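4.3 Recording a demonstration with the hand tool

Use this section when you teach a Clekell arm a pick-and-place task by hand. For teaching over the remote link, go to 4.4.

Before you start

The hand tool must be charged and paired with the Jollent recorder. The status light on the handle is solid green when both are done. Clear the work surface of anything that is not part of the task. Items left on the table become part of the recording, and the arm may later treat them as landmarks.

NOTE: The arm does not need to be powered on while you record. If it is on, keep it parked and outside the marked work area.

Steps

1. Place the target container where it will stand during normal operation. Do not move it between takes unless you are recording a position set (see 4.6).

2. Hold the tool over the work surface with the fingers pointing down and forward. Leave the trigger released so that the fingers are fully open.

3. Check the live view on the recorder. Both fingertips should be visible, with clear table between them, and at least part of the container should show beyond them. If the container drops out of view, tilt the tool up a little or step back.

A good starting view has the two fingertips facing each other and nothing between the pads. In the view below, the blue crate shows only its lower part at the top, and this is enough for the recorder to accept the take.
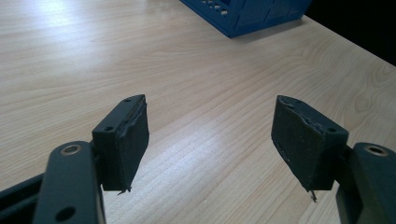

4. Press RECORD once and hold still until you hear the tone. The recorder stores the first 800 milliseconds as the rest position.

5. Move to the object at a steady pace. Keep hand speed below 300 mm per second. The recorder beeps twice if you go over the limit.

6. Squeeze the trigger slowly until the pads close on the object. Do not twist the tool while the pads are closing.

7. Lift, carry the object to the container, and lower it before you release the trigger.

8. Return to the starting view and press RECORD again to end the take.

9. Repeat until you have at least four accepted takes. Start each one from a slightly different spot.

CAUTION: Keep your free hand away from the fingers while the trigger is pressed.

Pad wear

Look at the finger pads before each session. Torn or peeling edges can change how an object sits in the grip. Trim loose fibers with small scissors; do not pull them. Replace both pads together, every 3000 grips or sooner if the foam is torn. Part numbers are in Appendix B.

If a take is rejected

"View lost" means that a fingertip or the container left the view for too long. "Speed" means the limit in step 5 was passed more than once. Delete the take and record it again from step 2.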